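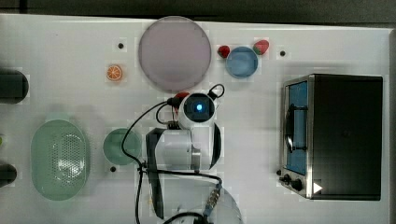 The practice table, with the plate, bowl and toaster oven the arm has to work around.

The robotics club at Porkusham meets on Saturday mornings, and this term it has one project: getting an arm to tidy a toy kitchen. Reijo Tikkanen has run the club for 9 years.

"They wanted to start with the oven door," he said. "I told them to pick up a strawberry first."

The team calls its entry Prollness. It has logged 118 practice runs so far, and 46 of those counted as clean under the Dumlao Cup rules.

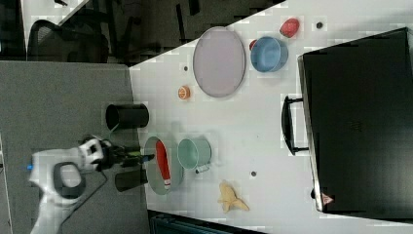 The gripper beside the green plate.

Tikkanen said round things give the students the most trouble. "A bowl is fine if you take it by the rim. Fruit rolls. We lost two weeks to fruit."

He makes them write down every miss before they change any code.

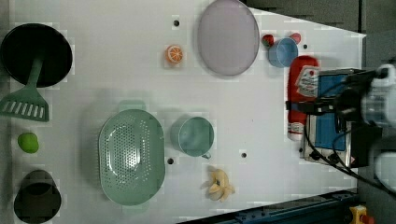
The bottle has its own page in that notebook. "It's long, so where you grab it matters," he said. "Too near the cap and it swings."

The cup is in November. Tikkanen would like 23 more runs before then.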